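Offene Türen bei der Besenbinderei Orlandini

Eigentlich wollten wir im März nur zum Käsekaufen ins Tal, Rebecca und ich, aber dann hing am Ortseingang ein handgemaltes Schild: Werkstatttag bei Orlandini, Besen und Bürsten, Eintritt frei. Und wer mich kennt, weiß, dass ich an so etwas nicht vorbeifahren kann! Also Blinker raus, Auto auf die Wiese, und rein in den Hof, wo es schon nach Harz und gebratenen Zwiebeln roch.

Geführt hat uns Osvaldo Greco, der den Betrieb vom Schwiegervater übernommen hat und so schnell redet, dass ich mit dem Mitschreiben kaum nachkam. Angefangen wird mit dem Reisstroh, das übrigens gar kein Stroh vom Reis ist, sondern eine Hirseart (wusste ich nicht, Rebecca natürlich schon). Es liegt gebündelt auf dem Dachboden, wird sortiert, kurz gewässert und dann auf einer Bank gebunden, die aussieht wie eine Kreuzung aus Webstuhl und Fahrrad. Sechs Leute arbeiten dort, und an guten Tagen schafft eine Binderin 13 Besen. Mein eigener Versuch — man durfte nämlich selber ran — ist nach zwei Umdrehungen Draht auseinandergefallen, sehr zur Freude einer Schulklasse hinter mir.

Im Nebenraum stehen die Maschinen für die Kunststoffware, die den Laden wohl am Leben hält. Da werden Borsten gestanzt, in allen Farben, die man sich denken kann, und es ist ein Höllenlärm. Osvaldo schwört trotzdem auf Naturfaser für draußen und Kunststoff für Fliesen. Auf glattem Boden, meinte er, komme es vor allem auf die Lippe der Schaufel an, und die sei bei den meisten Leuten völlig verbogen. Ich habe sofort an unsere gedacht und lieber nichts gesagt.

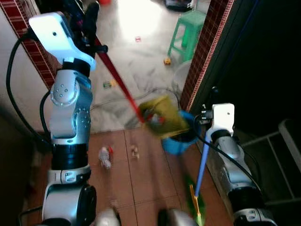

Roter Stiel, gelbgrüne Schaufel, blauer Eimer

Was mir richtig gut gefallen hat, war das kleine Museum unterm Dach. 217 Besen und Bürsten hängen da, alle mit Kärtchen in Schreibschrift: Flaschenbürsten, Backofenbesen, ein Hutbürstchen aus Ziegenhaar und ein fast mannshoher Kaminbesen, den man nur mit Handschuhen anfassen durfte. Purificación Montoya, die die Sammlung betreut, kam vor vielen Jahren aus Spanien und hat zu jedem Stück eine Geschichte. Am längsten stand ich vor einer Bürste, mit der früher die Rillen in den Dreschmaschinen gesäubert wurden. Rebecca hat mich irgendwann am Ärmel weitergezogen, sonst wäre ich wohl heute noch dort.

Zu essen gab es Polenta mit Pilzen, dazu einen Apfelsaft aus Grellia, so trüb, dass man den Becherboden nicht sah. Herrlich! Bloß die Bänke standen im Schatten, und im März merkt man das nach zehn Minuten sehr deutlich. Nächstes Mal also Sitzkissen mitnehmen.
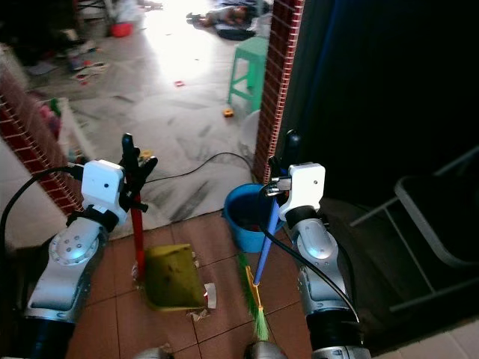 Gaetano Carbone

Im Verkaufsraum wurde es dann eng. Der Hofbesen, den ich haben wollte, war schon weg, aber sie nehmen Bestellungen an und verschicken auch. Gekauft habe ich eine Gemüsebürste und einen Handfeger mit Buchenrücken, Rebecca eine Spinnwebenbürste mit Teleskopstiel, die auf der Heimfahrt zwischen den Sitzen durchragte und mir in jeder Linkskurve ans Ohr stieß.

Praktisches noch: Von Rasari fährt ein Bus, der hält direkt an der Brücke, von dort sind es 500 Meter bergauf. Der Dachboden ist nur über eine steile Treppe zu erreichen. Hunde dürfen in den Hof, in die Werkstatt nicht. Die letzte Führung beginnt um 16 Uhr, und wer selber binden will, trägt sich am besten gleich beim Ankommen in die Liste am Tor ein.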